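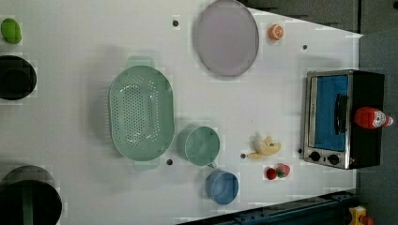
4. Starting a shift with the Carnix sorting cell

Before the Carnix was installed, one person sorted the returned kitchen sets by hand. The operator now lays out the items, starts the cycle and checks the result.

1. Place the items on the white tabletop. Mugs stand upright, with the opening facing up.

2. Keep plates and colanders apart from each other. Small pieces such as toy fruit may touch.

3. Close the door of the toaster oven if the set includes one.

4. Select program 214 and press Start.

5. Stay within reach of the stop button until the first item has been put away.

Note: If the panel shows code 717, the cell could not identify an item. Remove it, sort it by hand and press Resume.

Caution: Do not reach over the table during a cycle – press Stop first and wait for the green light.

Operators who used to sort full time need the Skostari training before working alone. Shift leads record it on form 291.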